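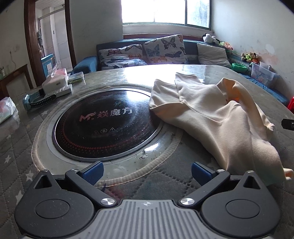
Step 1: Write down the jobs before you look at a single price

I know, I know, you want to go straight to the shopping part. So did I! But for our hand-held gripper kit I made Marloes Van Hecke sit down with me first and list the jobs we wanted to record in people's homes. Ours were mostly soft stuff, like picking up a sweater from a table and folding it. That one line told us we needed grippy finger pads and fingers that open nice and wide, and we could skip the heavy-duty version completely.

Step 2: Split the budget into what lasts and what wears out

The body of the gripper should last you years. The pads won't. I keep two columns, and the Sovden quote went like this:

Gripper, complete: 639
Spare finger pads: 27 a pair
Pairs to order up front: 8

Yes, eight pairs sounds like a lot (Marloes thought I'd made a typo). Order them anyway. We ran out in March and the next batch took ages to come from Marnari.

Step 3: Plan for real tables

Real homes have quilted mats, cooktops set right into the table, toys on the sofa, big bright windows. If you only budget for a clean bench you'll end up buying things twice. I put aside money for travel and for a padded case, and I ask every supplier if I can try the tool at somebody's kitchen table before I pay. Urio said yes right away, which I loved.

Step 4: Get 3 quotes and ask each one the same questions

Do screws and pivot covers come as spares? Who pays shipping on a repair? How long is the wait? Nivencombe had the lowest price by far, but their repair shipping ate up the difference.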